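Workshop Notebook - Paper and Book Conservation
Entry for Saturday, opened 8:40 a.m.
Entered by L. Sundqvist

Work resumed on the Haugland ledger, the larger of the two account books received in April. The object is a half-leather binding with marbled sides, heavily used, with the text block split between the fourth and fifth gatherings. The spine leather shows red rot along both joints. The front board is attached by one cord only and is being kept in its tray whenever the book is not on the bench.

The folios left under weight on Thursday evening were released and examined. Of the 13 leaves treated in the first group, most have dried flat. Two retain a slight cockle at the fore edge, in the area of the old tide line, and these have been returned to the press between fresh blotters. The blotters removed showed faint brown staining, consistent with what was recorded in the earlier wash tests. They have been discarded and are not to go back into general stock.

Wheat starch paste was prepared at 9:15 and passed through the sieve twice. The first batch was too stiff for the lighter tissue and was let down with deionized water until it brushed out without drag. Colleagues are reminded that paste kept in the refrigerator must carry a date and the preparer's initials. A jar without either was found this morning and thrown out. 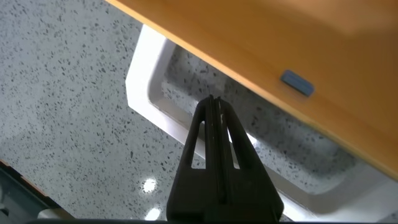

Tear repairs continued on folios 22 through 28. The long tear on folio 24 runs through the column of figures and had been mended in the past with a strip of gummed paper, laid directly over the ink. The strip was lifted with a methylcellulose poultice, applied in short passes and checked under the lamp after each one. The ink was tested beforehand at three points and proved stable to moisture. Some skinning of the surface had already taken place under the old repair, and no attempt was made to disguise it. The tear was closed with toned tissue from the verso.

A note on the tissue: the Trostetti sample pack has now been tried on three separate objects. The lightest weight is satisfactory for infilling small losses but frays unevenly when water-torn, and I would not choose it for a visible edge. The middle weight behaves well. R. Lindqvist has asked that we finish the open pack before another order is placed, and that opinions be written here so that they can be compared.

The sum at the foot of folio 26 reads 1337 and has been altered by the original clerk from 859, with the first figure scraped away and the new one written over the roughened paper. The ink has feathered there. The alteration is part of the history of the ledger, and the area was left alone apart from light surface cleaning around it with grated eraser. It should be mentioned in the treatment report, as the client may otherwise take the disturbed surface for damage done in the studio.

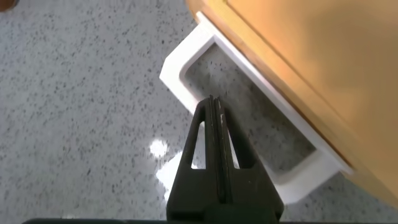 Sewing structure. The book was sewn on three raised cords, all hemp, of which the middle one has broken at the split. Two options were discussed with R. Lindqvist before lunch. The first is to pull the text block entirely and resew. The second is to keep the original sewing where it is sound, extend the broken cord with new material frayed out and pasted, and resew only the loosened gatherings through the existing holes. The second is preferred. It retains more of the original work, and the ledger will be consulted only a few times a year under supervision. Lindqvist's view is that the kettle stitches at the tail should be examined again before this is settled, and I agree.

Leather. A small patch of the spine at the tail was consolidated with hydroxypropylcellulose in ethanol. Darkening was slight and evened out within the hour. The second patch, nearer the joint, took the solution less readily and remains powdery to the touch. A further application will be made on the next working day. Calf for the new spine has not been selected. The skin left over from the Rendia volumes is close in color but may be too thick to pare down safely at the joints.

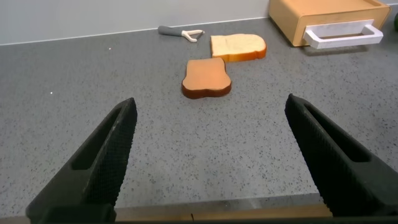 Humidity in the studio was 52 percent on arrival and had dropped to 47 by the middle of the afternoon. Pressing times should be judged accordingly. Up to 7 further folios can be washed in the next session, provided that the drying rack has been cleared of the map fragments, which are dry and need only to be foldered.

Outstanding:

- Recheck the two cockled leaves and record the result here.
- Examine kettle stitches at the tail with the gatherings supported.
- Second consolidation of the spine leather, test patch two.
- Photograph folio 24, verso, in raking light.
- Ask the client whether the loose receipt found at folio 31 is to stay in place or be housed separately.

Bench cleared and ledger returned to its tray at 4:50 p.m.

L.S.

Recent entries
Haugland ledger: condition on arrival
Haugland ledger: wash tests and ink solubility
Rendia volumes: rebacking, final notes
Fludurex blotter stock: storage and rotation
Map fragments: humidification and flattening
Paring knives: sharpening record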